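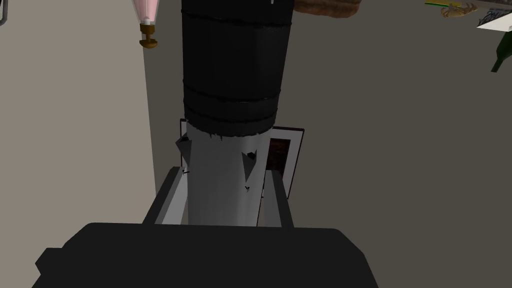

Skelden is a method for teaching a robot arm to pick up and move household objects using practice that takes place almost entirely in computer simulation. It was developed by Lamisi Wumbei and her coworkers at the Sarpong laboratory, and it is best known for its treatment of clutter, meaning all the ordinary things that sit near an object without having anything to do with the job. The name covers both the training recipe and the set of simulated rooms that goes with it, which can be a little confusing in the literature, and some later papers use "Skelden rooms" for the second of these to keep the two apart.

Background

A robot that learns from camera pictures has to work out for itself which parts of the picture matter. If it practices in front of the same plain wall day after day, it may come to lean on that wall in ways its teachers never intended, and a new lamp or a poster can be enough to throw it off. Researchers had known this for years, and the usual remedy was to change the colors and lighting of the simulated world at random, so that no single look could be relied upon. The approach is generally called domain randomization, and it works rather well for simple blocks and bins.

Wumbei's complaint about it, which she set out in a long and friendly memo to the rest of the group in January, was that random colors do not make a room. A real kitchen or living room is full of things that have been put somewhere by a person, and they overlap, poke out from behind one another, and sometimes hide the very edge the gripper needs to find. She suggested filling the simulated rooms with odd and unrelated household objects instead, and letting the robot get used to them.

How it works

Each practice run begins with a room drawn from a library of 553 layouts. The program places one target object within reach of the arm and then scatters other items nearby, on the work surface and on the walls. Lamps, framed pictures, bottles, printed papers and small figurines all turn up, in combinations that no decorator would choose. The objects are given their own surface patterns, and a target may be two-toned or have a ragged border between its colors, so that the robot cannot count on a clean outline.

The camera sits close to the gripper and looks out past its fingers. This is a narrow and somewhat awkward way of seeing things. With a tall cylinder standing between the two fingers, for instance, the top of it can run right out of view, and the robot has to judge its grip from the middle section alone. Wumbei chose this viewpoint on purpose, feeling that a policy (the learned rule that turns pictures into movements) would be more useful if it never depended on seeing an object whole.

Training then goes forward in two stages. In the first, a planner that knows the exact position of everything in the simulated room produces 1925 sample grasps, and the policy learns to copy them from the pictures only. In the second, the policy practices by itself. Every so often the clutter is swapped out in the middle of a run while the target stays put, and the policy is marked down if its planned movement changes more than a little. This second stage is called the swap test, and it is the part of Skelden that other groups have borrowed most often.

Versions

The first version was finished on 9/28/18 and handled upright objects only, with the arm coming in from the side. It was built on top of an older simulator called Pellard, which the laboratory had been using for drawer-opening studies and which could draw soft shadows but had trouble with anything see-through. Lampshades and glass bottles came out looking flat, and a good part of the following winter went into mending that.

The second version moved to a newer simulator, Siltetti, and added objects lying on their sides. It also made the gripper fingers visible to the policy at all times. They had been hidden in some of the earlier runs to save computing time, a shortcut that the group came to regret, as the policy had trouble telling how far apart its own fingers were.

Results

The main trial compared Skelden with plain color randomization on a physical arm, using 6 target objects in 5 furnished rooms that neither policy had met before. Skelden did better in every room, and the gap was widest where a wall picture or a lamp stood directly behind the target. In the barest of the rooms the two methods were close enough that the authors declined to call a winner.

Grasps on tall, smooth objects were the weakest part of the results for both methods. The policy tended to close its fingers a bit too low, and heavier objects would then lean. Wumbei put this down to the planner's samples, which favored the lower part of an object, and a revised set of samples that spreads the grasps more evenly up the height was prepared for the second version.

Criticism

Several readers have pointed out that the library of clutter, large as it is, reflects the tastes of the people who put it together. It is generous with ornaments and rather short on things like folded cloth, cables and bags, all of which are common in real homes and hard to simulate. Others have asked how much of the improvement comes from the swap test and how much from the rooms themselves. The original report does not separate them, though a later appendix gives a partial comparison in which the swap test appears to account for the larger share.

See also

Domain randomization
Imitation learning
Pellard (simulator)
Siltetti (simulator)
Wrist-mounted camera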